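Why Does a Ping-Pong Paddle Need Its Own Case?

Have you ever played table tennis? You might call it ping-pong, and both names are fine! It's one of the fastest games you can play indoors, and the paddle does a very clever job. So clever, in fact, that many players keep it zipped up in a special case.
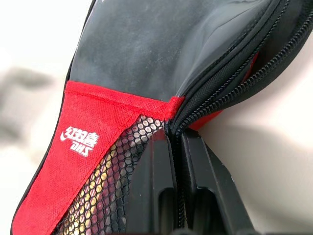 Let's start with the paddle. The middle part, called the blade, is mostly wood. Glued onto the blade are sheets of rubber, and under the rubber there is often a layer of squishy sponge. When the ball hits, the sponge squeezes in and springs back out – boing! The rubber grips the ball for a tiny moment and makes it spin.

Spin is what makes a ball curve through the air or jump sideways off the table. But the rubber has to be clean and grippy to do it. Dust makes it slippery. Sunlight can dry it out, and a hard knock can chip the edge. A paddle tossed into a backpack with keys and pencils won't stay grippy for long!

So, what is a case made of? Lots of cases mix different materials. The one in our photo has a smooth black panel and bright red fabric with a black mesh pocket on it. Mesh is a material full of little holes, like a net. These holes look a bit like the cells in a honeycomb, and you can peek through them at the colors inside. The white letters DHS are a brand name, and they are printed next to Chinese characters that mean "red double happiness." What a cheerful thing to have on your sports bag!

Then there's the zipper. A zipper has two rows of little teeth and a slider that runs between them. Pull it one way and the teeth lock together. Pull it the other way and they let go. Try it slowly on your jacket and watch the teeth line up.

Looking after a paddle is easy:

Wipe the rubber gently with a slightly damp sponge after you play.
Let it dry all the way before you zip the case shut.
Keep the case out of hot cars and away from heaters.
Shake out any crumbs or grit now and then.

Try this! Find 2 clean plastic lids. Sprinkle a little flour on one and leave the other one bare. Now slide your fingertip across each lid. Which one feels more slippery? Dust can do the same thing to a paddle – it gets between the rubber and the ball, and the rubber can't grip so well. (Wash your hands and the lids when you're done!)

Word box
Blade: the wooden part of a paddle
Mesh: material with lots of small holes
Spin: the way a ball turns as it flies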